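Thread: Real wood or sticker? Desk that came with the apartment

plankton_ed
Moved into the new place in Monham and inherited a desk. Pale, blond, very wavy grain. The landlord's inventory calls it "solid oak desk, 200," which I assume is the dollar figure I lose from my deposit if I breathe on it. I want to sand it and oil it. My roommate says that if I sand it I'll be through to the sawdust before lunch. Which of us is the idiot?

mugring
Photo or we're all guessing.

plankton_ed
Fine. Daylight, no filter, not dusted for guests.
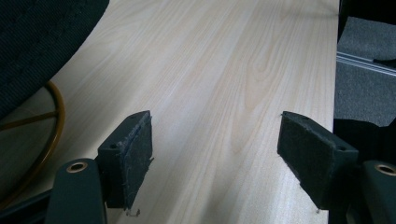 The top, with the big swirl in the middle.

mugring
My money's on laminate. I had a Jasell desk with a swirl a lot like that, and it turned up again 19 inches to the left. Same swirl, same little wobble. Go look for its twin.

bench_dog_21
Not so fast. Those tall pointed arches are what you get on a flat-sawn board, and real trees do them all the time. Printed stuff copies it, sure, but you can't call it from one picture. Also I don't see oak. Ash, maybe, if it's anything.

mugring
"If it's anything" is doing a lot of work there.

ogola_resident
Forget the top. Get under the desk with a flashlight and look at the edge and the underside. If the lines on top carry on over the edge, it's wood or a decent veneer. If there's a thin strip glued along the side, put the sander back in its box.

plankton_ed
Went under. Found gum (two eras of it) and a sticker that says Ruven 167. The underside is plain white. No twin swirl that I can find, but the edge has a strip, and one corner of it is lifting a bit.

mugring
White underside. I rest my case.

bench_dog_21
Veneered board can have a white backer too. I'd still put a drop of water on it somewhere out of sight and see if it darkens.

plankton_ed
Drop sat there like a bead on a raincoat for ten minutes. Roommate is unbearable.

bench_dog_21
All that proves is there's a finish on it. But OK, I wouldn't sand it either way. Veneer that thin forgives you once, if that.

ogola_resident
Wood glue and a clamp on the lifting corner, damp cloth for the rest. And write to the landlord about "solid oak" now, with that photo attached, before you owe them a tree.

plankton_ed
Email sent. Oil is going on the cutting board. The gum stays until somebody claims it.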